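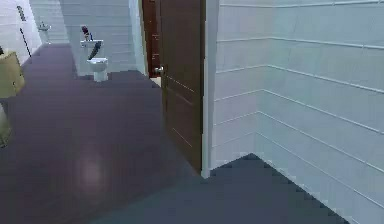
Long tile rows over a dark floor

Home & Repair | 2 comments

Regrouting a bathroom. Not hard – just slow. Scrape the old stuff out, vacuum, wipe down.
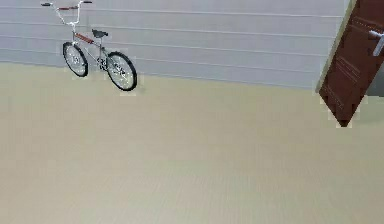 By Vimala Sundaram

Mix small batches, toothpaste thick. I use Korkier, any brand's fine. Push it in diagonaly, wait, sponge off the haze. Rinse the sponge alot.

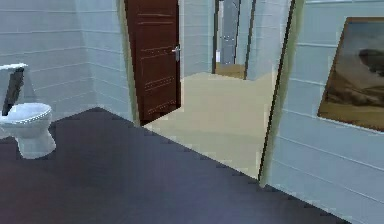 Tile behind the toilet

Tight spots – use a finger. Then leave it overnight before you seal.

755 shares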